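The Second Draft of Everything: speaker notes
Metdale library evening talk, 17 slides

Slide 1. Wait for the chairs to stop scraping. Say hello. Do not make the joke about the microphone, it died in Brikow and it will die here.

Slide 2. Opening line: "I have edited 100 wedding speeches and enjoyed 6 of them." Pause. If they laugh, go on. If they don't, go on faster.

Slide 3. What people send me. Usually four pages, single spaced, with the bride turning up on page three. Read the Revton speech aloud (names changed, golf story left in). Ask the room where it should have started. Somebody will say "page three." Give that person a nod.

Slide 4. Leave this up while they do the first exercise. One blue cube, plenty of table. Your speech gets one main thing, and the table is everything you left out. Two minutes, pens only, write down the one thing. 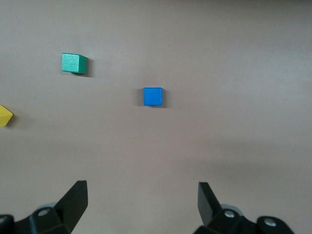 Kalliopi Shehu
Speech editor and occasional best woman

Slide 5. Collect a few answers. Expect "love" and "friendship." Push back kindly. Love is what every speech is for, so it can't be what yours is about. "He drove all night to bring me a spare key" is about something.

Slide 6. Cutting. Go through the order: thank-yous first, then any story that needs a map, then the dictionary definition of marriage. My uncle once defended that definition for an entire lunch. It went anyway.

Slide 7. The Georgiev rule, named after the street where I learned it, in a banquet hall with one working radiator. Read the speech standing up, in shoes. If you want to sit down before it ends, so will they. Have a sip of water here. The next part is long.

Slide 8. Holding on. Once you have your one thing, keep a grip on it, like the red cube on the slide. Show the before and after of Wumpini's toast to her brother. Before: school, college, the boat, the other boat. After: the boat. Let them read it on their own and resist reading it to them.
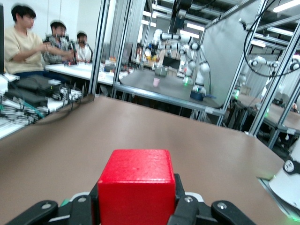

Slide 9. Nerves

Ask who has fainted. There is always one. Advice: eat something, hold paper instead of a phone, find one friendly face and don't stare at it so long that it stops being friendly. Skip the breathing exercise if we're past 8:30.

Slides 10 to 16. Sample openings, one per slide. Click through briskly. Stop on 14, it's the good one.

Slide 17. Questions. Someone will ask about rhyming. The answer is no.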